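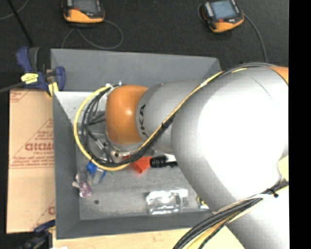
Bridcombe Mill open day, 17/02/2019

I've been meaning to get to the Bridcombe paper mill for years and kept missing it, so when the date went up I booked the same evening. Two hours on the train, a bacon roll from the station kiosk, and then a ten-minute walk along the river with the smell of wet pulp getting stronger the whole way (I like it, my coat still has it).

They take you through in groups of 22 and we had the ten o'clock slot. You start in the rag room, which is the part I'd read most about, and it was even better than I'd hoped! Bales of cotton offcuts stacked up to the windows, and a long bench where everything gets sorted by hand for buttons and bits of elastic. Our guide let us have a go. I found a zipper pull in my first handful and was far too proud of it.

Next door are the beaters. They're oval tubs, big enough to bathe a pony in, with a heavy roll at one side that drags the fibers round and round until they turn into something like thin oatmeal. The oldest is known as the Semple and it is LOUD. You feel it in your teeth. They shut it off for a minute so we could ask questions, and most of us just wanted it turned back on.

Then the vat house, and this was the bit I'd have paid double for. The mold goes in, comes up level, gets a little shake front to back and side to side, and there's a sheet of paper where there was only cloudy water a second before. An experienced pair can turn out 800 sheets in a day. I made three. One had a hole in it, one was as thick as a pancake, and the third I'm going to frame.

Upstairs is the drying loft, with slatted walls you can open and close depending on the weather, and rows and rows of sheets over cow-hair ropes. It's freezing up there in February, so bring a hat. The whole floor creaks and you get a lovely view down to the weir.

The shop is small but dangerous. I came away with a pad of Stuseck, their heavy watercolor paper, and a pack of the Reveo, a softer cream sheet made partly from old office waste. I tried both at the kitchen table last night. The Stuseck takes a wet wash beautifully and hardly buckles, and the Reveo is gorgeous with pencil but drinks ink, so go easy with a fountain pen.

Practical stuff: parking is tight, the tea room takes cash only, and the loft stairs are steep. The next open day is in March and tickets are already going.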